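2021-04-20

I have replaced the salad servers. The old pair came from Brurkier and the joint between bowl and handle had worked loose on both. The new ones are from the Stellden range, forged in one piece, with a matt finish on the handles. 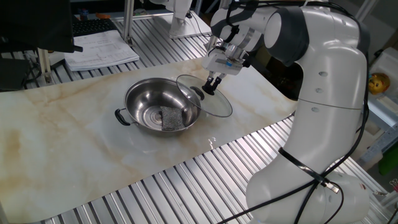
Length matters more than I expected. The Brurkier pair slid down into any deep bowl – these rest on the rim and stay there. Weight is about 100 g each.

The finish is my one doubt. Wiroj Sombatkul has had the same set since July and reports faint marks near the tips.

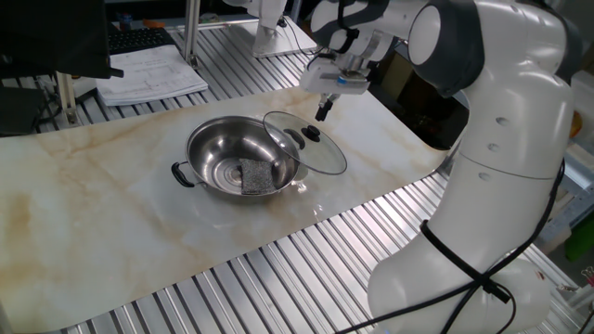
I wash mine by hand and dry them straight away. The matching serving dish costs too much, so I'm keeping the Nakari one.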